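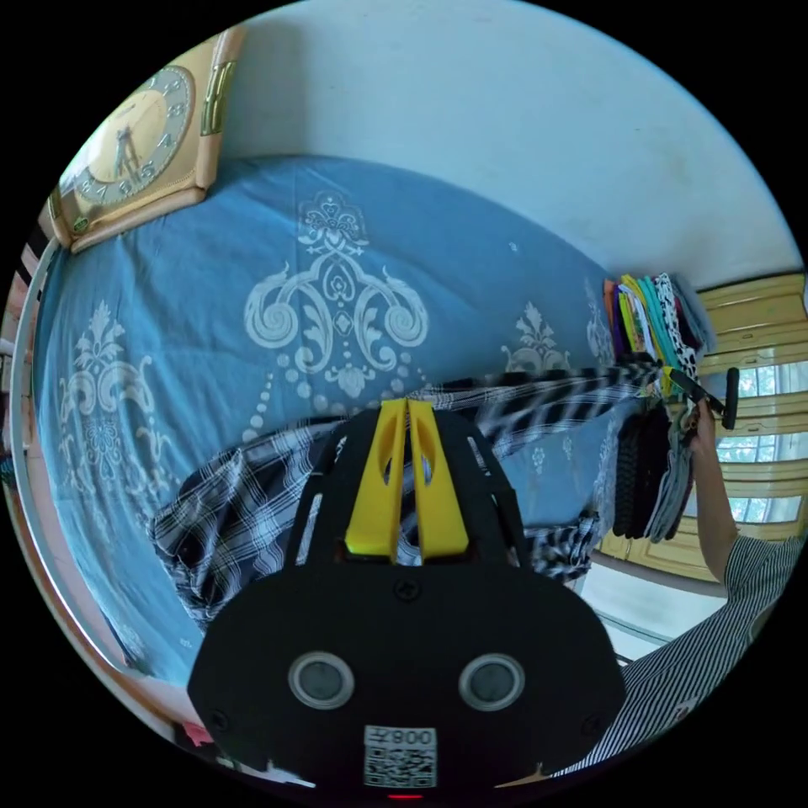

Miłosz Nowicki wrote to ask whether the Sivano sheet goes limp after a winter of weekly washing, as his last two printed sets did, and whether the blue comes off on anything pale. The short answers are no and slightly, on the first wash only. The longer ones follow.

The Sivano is a flat sheet in blue with a white damask print, sold by Gotgate in single and double. I bought the double in July and have used it on a metal-railed bed since then, washing it at 60 degrees as the label permits. It has now been through the machine 17 times. Between washes it gets ordinary use, plus a certain amount of abuse as a surface for sorting shirts.

Fabric

Plain weave cotton, medium weight. The hand is crisp when new and softens by the third or fourth wash, after which it stays much the same. I see no pilling in the middle of the sheet. There is slight fuzzing along the line where the cloth rubs against the bed rail, visible only against the light. Anyone with a painted metal frame should check it for rough welds before blaming the sheet.

Shrinkage was confined to the first two washes. The length came in by a little under three per cent and the width by less. The tuck at the foot is still adequate on a mattress of normal depth. On a deep one it would be marginal, and Gotgate does not offer a longer cut.

Colour and print

The ground colour bled into the water on the first wash and tinted one white handkerchief. I had no further transfer after that. The damask is printed, so the reverse shows the pattern only faintly, and the sheet has a definite right side. The scrollwork has kept its edges. Fine dots are usually the first part of a print to go, and these are intact, though a shade duller than when new.

The motifs are large and widely spaced. On a made bed this matters little. When folding, it is useful, as the central medallion gives a reference for the halfway line.

Laying out clothes

I mention this because a busy print can make a bed a poor place to sort washing. A dark plaid shirt reads clearly against the blue, and so does anything plain. White socks are harder to find if they land on a motif. The cloth has enough grip that a shirt spread flat for buttoning stays where it is put, where a sateen would let it slide.

Ironing

Needed, if you mind creases. Line dried and folded damp it is passable. Tumble dried it comes out badly rumpled, and a hot iron with steam takes the better part of ten minutes to put it right.

Compared with the Ní Bhriain

The Ní Bhriain double, which I used for two years before this one, is heavier and has a woven pattern that cannot wear off. It also takes a full day longer to dry indoors and costs nearly twice as much. The hems are better: double stitched, against a single row on the Sivano. One corner of mine has dropped a few stitches and I have resewn it.

Recommended for a bed in daily use, with the first wash done separately. Pillowcases to match are sold apart and I have not tried them.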